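Foldale Sorting Rules

The Foldale Sorting Rules, usually shortened to the Foldale rules, are a set of good-practice guidelines for tabletop sorting tests with small robot arms. They were first written at a workshop in Prundavthorpe, where several teams discovered over one long February that they had been reporting success rates for tests that had little in common except the word "sorting." The current text runs to 19 rules. The original had six, and veterans of the workshop still regard the other 13 as decoration.

Layout

The rules call for one shared tray and one container per color, all within reach of the arm. Containers must be fixed or their positions marked, a rule adopted after a team at Ashby reported steady improvement over an afternoon in which its bowls had been creeping toward the robot. Tape is allowed. The rules express no preference as to brand, although the discussion of this point fills two pages of the minutes.

Containers should be shallow and their rims should match the color of the cubes they receive. The tray floor should contrast with the cubes, and dark linings are the common choice. 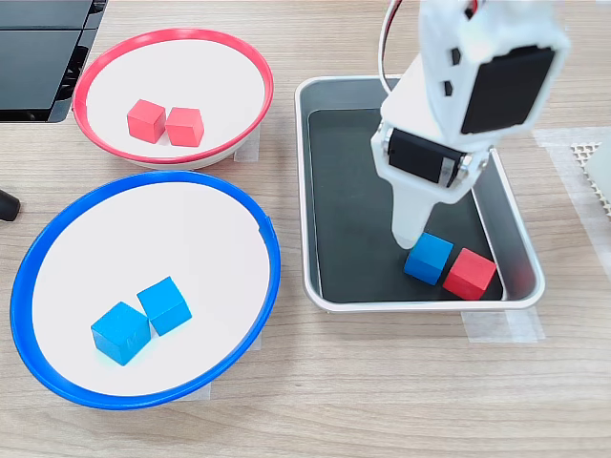

A two-color layout, with one blue and one red cube still in the tray.

Running a trial

A trial begins with every cube in the tray and ends when the tray is empty and the gripper is open. A cube still held by the gripper counts as unsorted, however promising it looks. This is Rule 4, and it is the most frequently appealed.

Operators may not touch the table during a trial. Nudging, blowing and "just straightening" are listed separately, in that order, which gives some idea of how the list was compiled. A cube that lands in the wrong container is an error and stays where it fell. A cube that leaves the table ends the trial, and looking for it is done on the operator's own time.

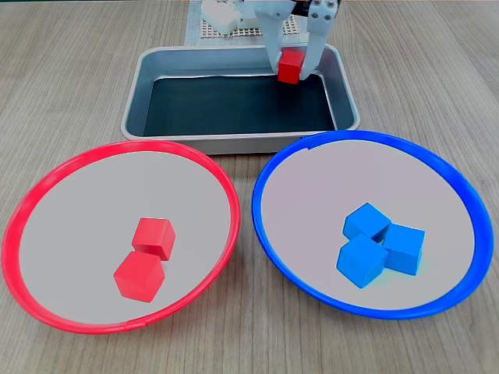 A red cube in the gripper. Under Rule 4 it is not yet sorted.

Reporting

A full report covers 200 trials, with failed trials included. Earlier drafts did not mention failed trials, and the reports of that period make cheerful reading. Teams must also state the lighting, the starting arrangement of the cubes and whether any person chose which trials to keep.

The largest known set of results under the rules is the Prulla log, which covers 662 trials and spends much of its length on a disagreement over whether a cube leaning on a rim is inside or outside the container. The present wording says inside, provided it stays there for a slow count of six. How slow is left to the operator.

Criticism

Critics note that the rules say nothing about objects other than cubes. A proposed annex on spheres was withdrawn after its first trial.

See also: Ashby tray layout; Prulla log; Rim disputes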